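## 4. Preparing the table and cutting the fabric

This section is for the person who sews the Rutbridge lined curtain for the first time. If you made already the short Rutbridge blind from section 3, you know most of the steps, but please read the notes on shrinkage again. The curtain is longer and a small mistake in the beginning becomes a big one at the hem.

### 4.1 Before you start

You need:

- the main fabric, washed and dried (see 4.2)
- the lining, also washed
- the Grudon paper strip from the packet, with the marks for hem and heading
- long scissors which are used only for fabric
- pins with glass heads (plastic heads melt under the iron)
- tailor's chalk, white or yellow
- a metal ruler and a soft tape measure
- weights, for example clean flat stones or full tins

Check that the soft tape measure is correct. Lay it beside the metal ruler and compare. Old tapes become longer with the years, and Edeltraud Marti, who tested this guide for us, had one which was wrong by 4 mm on one metre. On a full curtain this can be seen at the floor.

### 4.2 Washing and shrinkage

1. Cut a test piece from the end of the fabric, 450 mm long, over the full width.
2. Mark the direction of the long threads with a line of chalk and, additionally, with a row of stitches. The chalk goes away in the wash.
3. Wash the test piece in the same way as you will later wash the curtain.
4. Let it dry flat. Do not pull it.
5. Measure it again and write the new length in the table at the back of this guide.

If the test piece is now shorter than 432 mm, wash the whole fabric two times before you cut. If it is 432 mm or longer, one wash is enough.

**Note:** Linen mixtures often shrink again a little in the second wash. When you are not sure, add one more hand's width to the length and make the final hem after the curtain has been hanging for a week.

**Caution:** Never wash the Derard heading tape together with the fabric. The cords inside become tight and cannot be loosened any more.

### 4.3 Laying out the fabric

The table should be flat and at least as wide as the folded fabric. A floor is also possible, if it is clean and your knees agree. Carpet is not suitable, for the fabric holds on to it and the cut becomes a wave.

1. Iron the fabric on the wrong side. Begin in the middle and go to the edges.
2. Lay the fabric on the table with the right side up.
3. Smooth it with the flat hand, always along the threads and never across the corner.
4. Put one weight in each corner. For a slippery fabric, put more weights along the long edges.
5. Leave the fabric alone for 19 minutes before measuring. A kitchen timer is useful.

Small creases which stay after the ironing are not a problem when they are soft. A hard crease, as it comes from the shop fold, must go out first. Iron it with a damp cloth between the iron and the fabric.
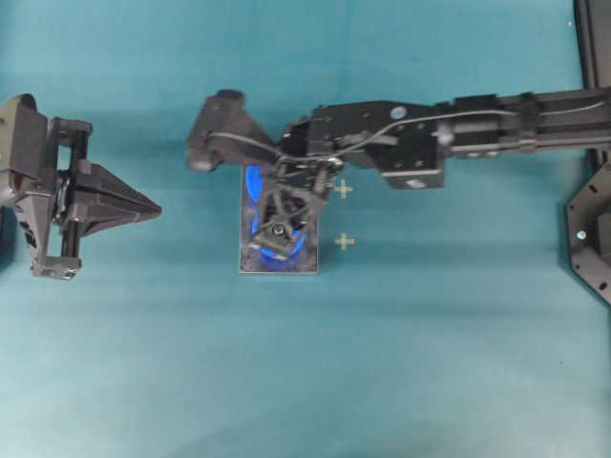 Now find the straight line of the threads. The edge from the shop is rarely straight, and it is not permitted to measure from it.

1. Make a small cut in the side edge, 29 mm from the end.
2. Take hold of one single thread which goes across the fabric and pull it slowly.
3. The fabric makes a thin line where the thread has been. If the thread breaks, cut along the line until this place and take the same thread again.
4. Cut along the whole line.

This is slow work. Please do not tear the fabric, also when the person in the shop did it so. Tearing pulls the edge out of shape, and with a lining behind it the curtain will later turn to one side.

### 4.4 Marking and cutting

1. Lay the Grudon paper strip on the straight edge, with the arrow to the top of the curtain.
2. Copy the marks for the heading on the fabric with chalk. Use short lines only.
3. Measure the finished length from the heading mark downwards. Measure at the left, in the middle and at the right.
4. Copy the hem marks from the other end of the strip.
5. Compare the three measurements. When they are different, go back to 4.3.
6. Cut the fabric with long, quiet cuts. The lower blade stays on the table.

**Caution:** Always walk around the table to the other side. Do not turn the fabric while the weights are on it.

**Patterned fabric:** For two curtains in one window, the pattern must be on the same height. Cut the first one, lay it on the remaining fabric and move it until the pattern disappears in the pattern below. Only then cut the second one. Buy one full repeat of the pattern more for each curtain after the first.

### 4.5 The lining

The lining is cut narrower and shorter than the main fabric. The sizes are printed on the strip in grey.

1. Cut the lining in the same way, with a pulled thread at the top.
2. Mark the middle of the lining and the middle of the main fabric with one pin each.
3. Fold both parts loosely over a chair or a rail until you go on with section 5. Do not fold them small.

If the lining is of the MacAulay type with a coated back, use clips and no pins. Each hole from a pin stays and lets the light through. For the same reason, mark the middle of it with a clip at the top edge.

Write the date of cutting and the finished length on a piece of paper and pin it to the main fabric.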